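Spent most of November trying to decide whether to paint the trim in our hallway. Posting what I learned in case anyone else is stuck on the same thing.

The house is in Ridham. The last owners stained every door frame and left the walls white. My sister wants it all white. I keep going back and forth.

First thing: old stain bleeds through paint. I did a test board with two coats of regular white and it went pink overnight. You need a stain-blocking primer first.

Second: sanding. I used 100 grit, then 200. Took me a whole evening for one frame – and that was just one side of it.

Got a quote from a painter in Nodside. $90 a frame, primer included, doors extra. We have nine frames. I said I'd think about it.

Carys Parry replied to my last thread and said to live with the wood through one winter before touching it. She painted hers and stripped it again two years later. She's still finding paint in the hinges.

Red-brown frame, white wall, brick in the next room (second picture):

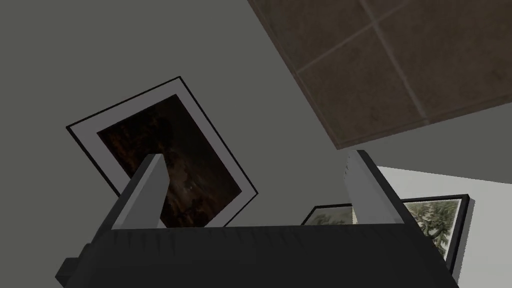
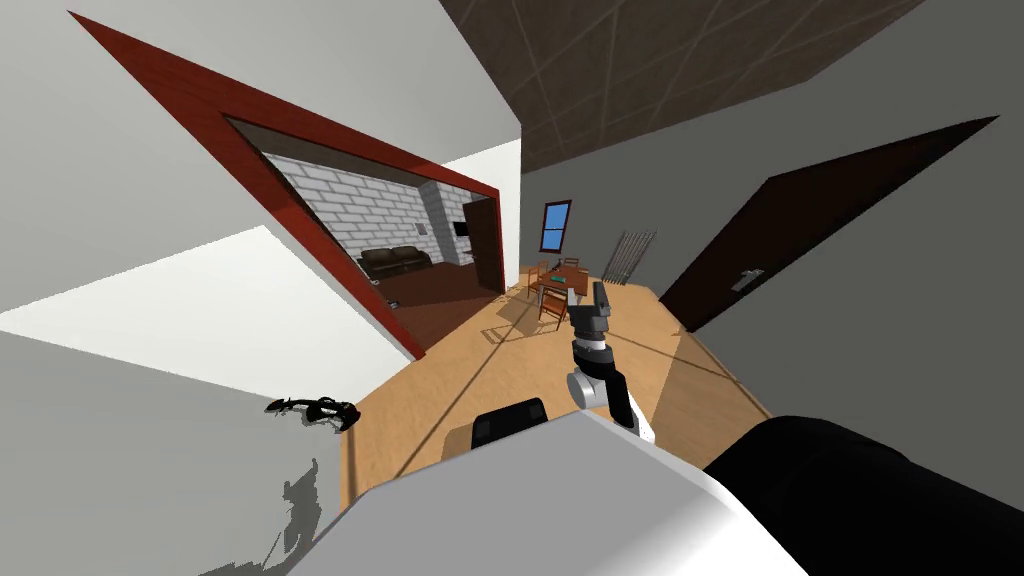 Anyway, where I've landed for now. The frames stay as they are until spring. I'm going to clean them with mild soap and fill the nail holes with a tinted wax stick.

The baseboards I will paint. They're pine, they're dented, and there are about 35 feet of them upstairs. Primer is already in the garage.

If anyone has used a satin finish on baseboards with a dog in the house, tell me how it held up. The store clerk said semi-gloss but I don't like the shine.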